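Mistgate Trade Flow Tables: data card

Summary
The tables record monthly goods trade, by value and by volume, for 149 customs territories. They are compiled by the statistics unit at Tavares and are intended for economists, journalists and students who follow export and import trends.

Contents
There are 2 files. The first holds reported totals for each territory. The second divides the same totals into 28 product groups, including textiles, furniture and machinery.

Sources and method
Figures are taken from published customs returns and converted to US dollars at the average rate for the month. Seasonal adjustment is applied to totals only.

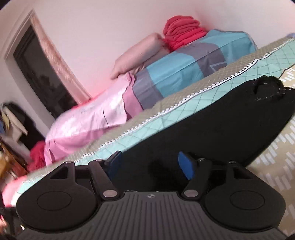
Re-exports are counted once, in the territory of final dispatch. Where a return is late, the cell is left blank until the next release. Revised values replace earlier ones each October.

Known limits
Trade in services is excluded. Volume figures for small territories may change sharply between releases.

Contacts
Method: Leena Pitkänen
Corrections and access: Abílio Louro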